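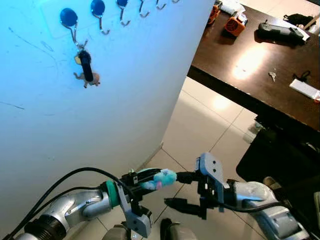

From the Fliltby newsletter, February
By Liesbeth Nijs

I've been promising a proper update on the hook job for two newsletters now, so I've made a pot of tea and I'm going to write the thing.

For those who joined us recently: we're trying to teach our two-armed robot to tidy small stuff away by hanging it up. Keys, keychains, soft toys, the bits that pile up on any table near any front door. It learns from examples. One of us drives the arms through the job from start to finish, the recording gets saved, and then we do it again. And again! The target for this round is 3,000 good examples, and when I checked this morning we had 1,952 saved. Of those, 1,885 passed the check, so there's a fair way to go, but I'm pleased with how few we're throwing out.

The part that eats the time is the handover. One gripper holds a plush toy, the other comes in from the side to take it, and for a moment both of them want to be in the same place. Keychains are awkward in their own way (everything dangles) but at least they're stiff in the middle. A fuzzy toy squashes. Grab too much of it and the second gripper has nothing left to hold, grab too little and it slides out when you turn the wrist. My early ones were dreadful. I kept closing the right hand before I'd lined it up, and then nudging it about in a panic, and of course all that nudging goes into the recording too. Mellau, who checks everything that comes in, sent me back a batch of 12 with one word next to each of them: "fidgety". Fair enough.

So we've settled on a slower approach. Bring the open fingers up close to the end of the toy, stop there for a breath, then close. The pause looks like nothing when you watch it back, but the recordings come out much cleaner and I find my shoulders don't ache as much by lunchtime.

We've also stopped clearing the table between goes. At first I was very house-proud about it and put everything in a drawer, and the model we trained on those early recordings (our Virkden one, if you remember the name from the autumn) got muddled the minute somebody left a card or a bit of cord lying about. Now the clutter stays, and it gets shuffled every so often. The same goes for the hooks. Sometimes they all start off bare, sometimes there's already a keychain on one, and the robot has to find a free one without knocking the other thing down. I like those ones best, they feel more like a real hallway.

Shiny surfaces are still a nuisance. The tabletop throws back a big white patch of light and so, a bit less, do the floor tiles. We argued over whether to put a cloth down and decided against it, because people have shiny tables. I've been asking everybody to record at different times of day instead, so if you can do a slot after four o'clock, please do, we're short of those.

A few smaller things. Please write down which object you used before you start the next one, as I've spent far too long watching recordings back to work out whether it was the key or the keychain. If an arm bumps the panel, keep the recording but add a note. And a failed grasp that you put right calmly is worth keeping! Mellau wants more of those, so don't bin them out of embarrassment.

Bosman is fitting the first round of training in once we pass 2,000, and I'll report back on how it copes with the handover in the next issue. If you'd like a turn at the controls before then, reply to this email and I'll find you a slot.

Liesbeth

You are receiving this newsletter because you signed up for updates from Fliltby. Unsubscribe | Change your preferences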